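3.2 Tasting protocol

Drinks were served at the Trotumitz bar room, Thursday evenings only, between 6 and 9 pm. Same room each time, same lights, music off. We first tried to run the sessions during normal service and gave up after one night, too much noise and people kept ordering food. Data from that night is not used.

Each guest got four small pours of 1 oz. Two were made with the Lurnis base spirit and two with a plain neutral spirit cut to the same strength. Order was shuffled by card draw. Water and plain crackers between pours. No garnish, as garnish gives the drink away (see 3.4). Glasses were all the same short tumbler, chilled in the same fridge for at least an hour.

Guests scored sweetness, sourness, bitterness and "would order again" on a line from 0 to 8. Half points allowed. A few people wrote words instead of numbers; those sheets were dropped. In total 135 guests finished all four pours and gave a full sheet. Most had one session, a handfull came back for a second and only their first sheet is counted.

One thing to note on the sour drinks. Citrus was pressed at 4 pm and held cold. Okafor et al. report that lime juice shifts in taste over the first few hours, so by the last seating the juice was not the same juice. We did not correct for this. Seating time is in the model as a plain factor and made little difference, but the late group was small.

The apple drinks used one cloudy juice, bought in a single batch and frozen in portions. Thawed the morning of. Sugar was checked on each portion and stayed inside the range we set beforehand. 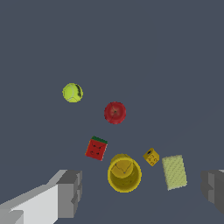 Figure 3. Rendered view from above: tennis ball, red apple and small red box on a dark gray surface.

3.3 Scoring and drop-outs

Sheets were typed in twice by two different people and compared. Where the two did not match we went back to the paper. Blank lines were treated as missing, not as zero. This matters mostly for bitterness, which guests skipped more than any other line, perhaps because it was printed last.

Scores were centered per guest before anything else. Some people use the whole line, some stay near the middle all night. Confidence ranges come from 1000 resamples over guests, not over pours. Resampling over pours gives tighter ranges but we do not trust them, the four scores from one person are clearly tied together.

Guests who left early were kept out of the main table. Adding them back in moves the "would order again" gap a little and does not change its direction. The Durum wheat spirit was tasted in two early sessions and then ran out, so it is reported on its own in the appendix and not compared with the rest.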